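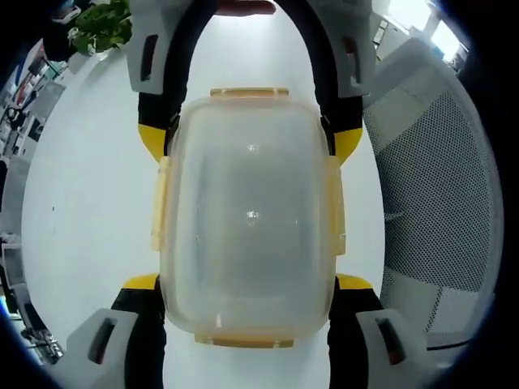 The moths came back to our kitchen in August, as they did the year before, and this time I decided to learn something about them. I had always believed that they came in by the window in the evening, as other moths do. Most often they do not. They come home with us from the shop, as eggs, inside a packet of flour or rice or nuts, and we put them in the cupboard ourselves. The thin plastic of a packet does not stop the young caterpillars, and cardboard is like an open door for them. What they can't enter easily is a hard box with a lid that is held down all the way round, so I now look for the kind with a latch on each of its four sides, such as the cloudy one with the pale yellow latches. But the box is only the end of the work, and I want to write mainly about what comes before it.

I live in Tillwood House on the second floor, and several neighbours have asked me about this on the stairs, so I thought it is better to write it down one time for everybody. I am not an expert. I worked for many years in a bakery in another country, where we had a strict teacher on this subject, and I have read what I could find in the library in Brarkamthorpe.

How to know if you have them

The adult moth is small, less than a centimetre long. When it rests, the part of the wings near the head is pale grey and the other part is a reddish brown, like copper. It flies in a slow zigzag, usually in the evening, and it likes the corner between the wall and the ceiling. If you see one, do not think that it is the only one. The adult does not eat your food at all. It has already finished eating when it was a caterpillar, and that is the part of its life you should worry about.

The caterpillars are cream-coloured with a brown head. You will often notice their threads before you notice them. Take a packet of oats and tip it slowly. If some of the oats hang together in small clumps, like beads on a string, there is silk in it. Look also in the folds at the top of the packet and under the paper label of a jar. When they are ready to change, the caterpillars walk away from the food, sometimes quite far, and I have found them behind a clock and in the screw holes of a shelf.

There is another visitor, the clothes moth, and people mix the two. The clothes moth is a plain straw colour and it runs from the light. If your moths are in the wardrobe, I am sorry, this article will not help you very much.

The big cleaning

You need half a day, and it is good to have a second person. My neighbour Lorna Baluyot did hers with me and I did mine with her, and in this way we both had to be serious. When you are alone you will look at a full packet of good basmati and tell yourself that it is surely fine.

Take everything out. I mean really everything: the tea, the spices, the chocolate, the dried mushrooms you received as a present, the birdseed, the dog biscuits. Birdseed was the origin in Lorna's flat. She kept it under the sink and never thought of it as food. In my flat it was a bag of walnuts from a trip to Urquijo, which I was saving for a cake.

What has threads or caterpillars in it must go. Tie it in a bag and carry it out to the big bins at once, not to the bin in the kitchen, or they will simply climb out and begin again. What looks clean but was open, or was in paper, can go into the freezer for a week. The cold kills the eggs. When you take it out, let it come to room temperature before you open the bag, otherwise water will form inside and your flour will become hard.

Then the vacuum cleaner, with the narrow end. Go along each joint of the shelf, into the holes where the shelf pins sit, around the hinges and in the line between the cupboard and the wall. If your shelves can be lifted out, lift them out, as the underside is a favourite place. Empty the vacuum cleaner outside afterwards. After this you wipe with hot water and washing-up liquid, and you dry it well. I do not use any spray near food, and I think you should not also. Many people like to finish with vinegar. I like the smell of it in a clean cupboard, but I can't promise you that the moths care.

Please do not use the bay leaves as your only defence. My mother put bay leaves in the rice all her life, and I put them too, for her memory. We had moths with bay leaves and we had moths without.

The sticky traps

In the hardware shop they sell small folded card traps with a glue inside and a scent which attracts the males. They are useful for telling you how things are going, and they are less useful as a cure, because the females do not come. Hang one near the cupboard but not inside it. Change it when the packet says so, since the scent becomes weak. Edith Bermúdez from number 24 had the idea to write the date on hers with a pencil and I have copied this.

If you catch nothing for two months in warm weather, you can begin to relax. In a cold kitchen it may take longer, as they develop more slowly. One moth after three weeks does not mean you have failed. It was perhaps hiding as a cocoon behind the cooker while you were cleaning so nicely.

Keeping them out afterwards

Buy smaller packets. I know that the big bag is cheaper, and for a family of six it is right, but I am one person and I was keeping chickpeas for three years. A bag which is finished in a month does not give them the time.

When dry food comes into the house, I put it first in the freezer for some days and only then in its box or jar. My freezer is small, so I do the shopping for dry things in turns, flour one time, rice the next. Glass jars with a rubber ring are very good. Jars with a screw lid are mostly good, but a young caterpillar is extremely thin and can follow the thread of the lid, so look there from time to time. The beautiful tins that biscuits come in are not tight at all, and I have had to give up mine. It now has buttons in it.

Do not pour new flour on top of old flour. Finish the old one, wash the jar, dry it fully and then fill it. Cut the name and the best-before date from the packet and put them inside with the food, or tape them on the outside if you find this unpleasant. Thiện Nghiêm, who cooks for a lot of people and has more kinds of rice than I knew to exist, keeps the cooking instructions too. I had never thought of it, and I have ruined black rice more than once.

A word about neighbours

In a house like ours the moths can walk or fly from one flat to another, along the pipes and under the doors. It is not a sign of a dirty home. I was ashamed the first summer and told no one, and later I learned that the flat above and the flat below were also ashamed and also silent, and we were each cleaning alone in different months. If you have them, please say it to the people near you, and try to do the cleaning in the same week.

If you would like company for your cupboard, Lorna and I can come in the mornings before eleven. You can put a note under my door. We ask only for coffee, and that you take out the birdseed first.

I have also one small request. I lent my narrow vacuum nozzle, the long black one, to somebody on the third floor in the spring, and I don't remember any more to whom. It would be useful to have it back.

Consuelo Apaza, second floor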